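Siltside Open Day: An Afternoon at the Dadalia Lab

Dadalia opened its Siltside building to the public on December 9, 2021, and I took the early bus out from Zavala to see it. The doors opened at one. There was a sign-in sheet, a sticker for your coat, and a table of coffee that ran out before the first tour left.

The building used to be a carpet warehouse. The front half is offices now and the back half is one long room with work tables down both sides. Groups of seven went through at a time. Mine had a couple of engineering students from Vustden, a retired machinist, and a family with two boys who wanted to know if anything could be driven.

Something could. At the first station an arm was bolted to a bench, and a staff member moved it from a chair on the other side of a screen, using a pair of handles. Visitors got a turn of two minutes each. The task was to put a sponge in a bowl. The delay between your hand and the arm is small, but you notice it, and most people overshot the bowl on the first try. The machinist got it right away and went back to the end of the line.

The second half of the tour was about teaching by hand. In this method there is no arm at all while the task is being shown. A person holds a gripper in each hand and does the job directly, and a camera on the gripper records what the tool sees. The recordings are used later to train the arm. Our guide said the lab wants 60 good demonstrations of a task before it bothers with a first training run, and that its larger sets go past 2000. 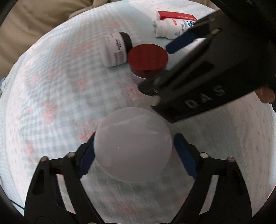

Two hand-held grippers at work over the checkered cloth, one with its pads on the white sphere.

The grippers are harder to use than they look. You squeeze to close the fingers, and you lose most of the feeling you would have in your own fingertips. I tried one on a practice table near the wall. A box was fine. A small bottle lying on its side rolled away from me twice. The guide's advice was to move slower than seems natural and to keep the other hand out of the way until it has something to do.

I asked what happens to the bad attempts. Some are thrown out, and some are kept if the person recovers and finishes the job, so that the arm has a record of how to fix a mistake. One of the students asked about soft items such as bags of rice. They are working on it, and there was nothing to show yet.

The last stop was a row of monitors playing back recordings at double speed. It was the least popular part of the tour, and the boys had gone back to the handles by then.

Admission was free. Parking is on the street and fills up early, so the bus is the better choice. Wear a sweater, as the back room is not well heated. The next open day is planned for May, and sign-up will be at the front desk.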